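Tidying up, by hand and otherwise

2020-04-27

I have spent a good part of this month putting things in tubs. The pantry got done, then the bathroom cupboard, then the shed (well, one shelf of the shed), and somewhere in the middle of it all, with a lid in one hand and no idea which tub it belonged to, I started wondering why I was still the one doing this. When I was a kid in Lurthorpe we were promised a robot housekeeper, and I feel I've been very patient.

To be fair, we do own a robot of sorts. It's a floor sweeper that cost us 560 dollars, and it has got itself stuck under the same armchair so many times that I now put a phone book there before I switch it on. I'm fond of it, and it does a decent job of the hallway. But it can't pick up a sock, and picking up the sock is the part I'd pay for.

Back in October I visited a friend's workplace in Brirnbridge, a packing shop with 6 people on the floor, and they have a machine there that folds cartons all day long without a grumble. It is lovely to watch. Every carton is the same size and the same colour, though, and they all come down the same chute. Give it my kitchen drawer and I don't think it would know where to begin.

That's the trouble with tidying, I suppose. You'd think putting a few small things into a bin and popping the lid on would be the easiest job in the house, a toddler can nearly do it. But clear plastic is hard enough for me to spot on a patterned tablecloth, and I've got my glasses on. A little scoop has a thin handle that wants to be picked up just so. A tube will roll if you nudge it. And then the lid, which has to be lifted off a flat surface, turned the right way round and pressed down on all its corners – I've had plenty of swearing matches with lids myself.

So my answer, for what it's worth, is not yet, but I'm more hopeful than I was. Two arms seem to me the right way to go about it, one to hold and one to fiddle, same as the rest of us. I'd happily put up with slow. If it took the whole night over one drawer and I came down to find it finished, I'd make it a cup of tea.

Meanwhile the rest of the shed is waiting for me, and I still have a lid here that fits nothing we own.

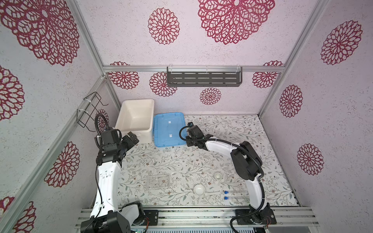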